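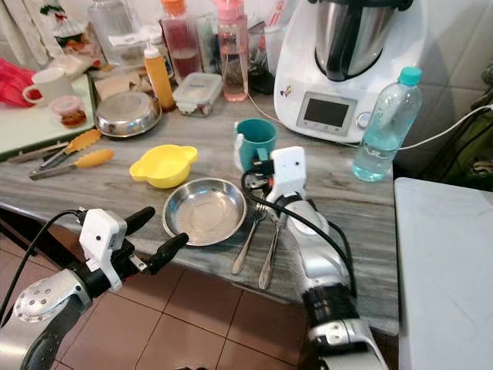 A steel plate, a fork and knife, and a teal mug on a marble-patterned counter.

Vokthorpe will keep its free town breakfast for another year, after a public meeting that ran longer than any breakfast served there so far.

The town council voted late in the evening to renew funding for the weekly meal at the old Sketisholm ferry hall, which has been feeding anyone who walks in before 10 a.m. The sum approved is $3,178, the same as last year. A request for extra money to cover the price of eggs was sent back for more study.

"I have studied the eggs," said Inese Mockus, who runs the kitchen. "They cost more."

The main argument was over porridge. A group of regulars, led by retired ferry clerk Lieselotte Albers, had handed in a petition with 71 signatures asking that it be served every week and not, as now, whenever the cook feels like it. Albers told the council that a person who gets up in the dark in December deserves to know what is waiting for her.

Council member Maarja Zariņš asked whether porridge was properly a matter for local government. Albers said she had sat through the council's three evenings on the color of the harbor benches and felt the door was open.

The benches, for the record, are still two colors.

Mockus, asked for her view, said she had nothing against porridge but plenty against the pot, a dented giant that came with the building and takes most of a morning to scrub. The council agreed to let her buy a new one out of the existing budget, a generous offer of her own money that she accepted without visible emotion.

Attendance was also discussed. The breakfast drew over 200 people on its best morning last winter, when the bakery next door was shut for repairs. The bakery has since reopened, and its owner, Agnese Adomaitis, told the meeting she had no complaint about free food being handed out beside her shop, and then complained about it for quite a while. She and Mockus have now agreed that the hall will buy its bread from her.

Porridge will be served every other week on a trial basis, with raisins on the side. Albers called it a start. The council takes up the benches again next month.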